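**Padilla Memorial Grounds** – notices for families, August

1/ The scattering garden at Padilla reopens to families this month. Work on the lower path is complete, and the gate on the east side is again open from 8:00 a.m. until sunset.

2/ Families who wish to scatter ashes in the garden are asked to reserve a time with the office. Each reservation lasts one hour. We do not place two families in the garden at the same time, and there is no need to leave early if another party is waiting at the gate.

3/ The fee for a reserved scattering is $650. This covers the use of the garden, the attendance of a member of staff, and an entry in the Book of Names. The fee for a child is waived in full, as it has been in past years.

4/ Please bring the certificate of cremation to the office on the day. A clear copy is accepted. If the certificate has been lost, the crematory that issued it can supply another, and Puspita Latuheru in our records office will write to them on your behalf.

5/ Ashes may be brought in any container. Families who would like to divide the ashes, keeping a portion at home or sending it to relatives, should tell us when they reserve. Staff can do this in private beforehand, and there is no added charge.

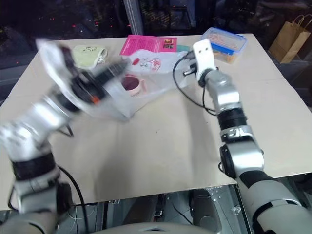 *A table near the window.*

6/ The Book of Names now holds 593 entries. It is kept in the reading room and turned to a new page each morning. Visitors may ask to see any page, and a printed copy of a single entry can be mailed to family members who live too far away to visit.

7/ On flowers: fresh flowers and loose petals are welcome in the garden. We ask that ribbon, wire, glass, and plastic wrapping be taken home. Items left on the grass are held at the office for 5 weeks – please call if something of yours has been moved.

8/ Music and readings are welcome. Families may lead their own service or ask for a celebrant. Raed Daher and Ridwan Gunawan are both available this season, and either will meet with the family before the day at no cost.

9/ Parking beside the Jirnov Chapel is reserved for funeral parties until noon. Garden visitors should use the lot on Pasel Road, where there are spaces for drivers with permits and a level path to the gate. A wheelchair may be borrowed from the office.

10/ The evening of remembrance will take place in the garden at 6:30 p.m. on the last evening of August. Names will be read aloud. To add a name, please write to the office or leave a card at the desk. Names from earlier years are not carried over unless the family asks.

11/ Questions about fees or reservations may be sent to Ridwan Pillai at the front office. Replies are made by phone or letter, whichever the family prefers.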